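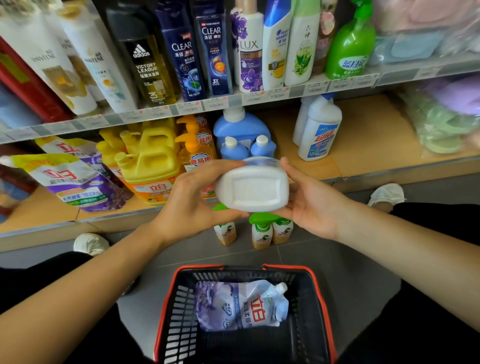

Checking the base of a bottle in the household and personal-care aisle.

June 2022

I'd been warned that the woman who runs the Juller refill shop talks fast, and wow, does she. I had barely sat down when she slid a cup of tea at me and said, "So how many bottles are under your sink? Don't lie."

I lied. (I said a few.)

She opened the shop in April with 29 products and is up to 42 now, mostly soaps and detergents, plus a vinegar she's very proud of. Before that she spent 17 years buying stock for a chain called Munteanu, and she still talks like a buyer. "Everybody thinks customers want green," she told me. "They want it to smell like their mom's house. I can work with that!"

I asked how she picks suppliers. Most of the liquid soap comes from Janon, a small outfit two towns over, and she drives there herself in a van with no working radio. "I sing," she said. "Badly. The soap doesn't mind."

We got onto money, which I always feel weird asking about, but she brought it up first. Her best day so far was 229 dollars in the till before lunch, and then the card reader died. "I wrote names on a paper bag. They all came back and paid, every one of them, I nearly cried."

What does she do about people who forget to bring a container? She keeps a crate of washed jars by the door, free, and mostly they're pickle jars. "You'll want to sniff the lid first," she said, and went off to serve someone.

I took two. The lids were fine, and the lavender is very nice.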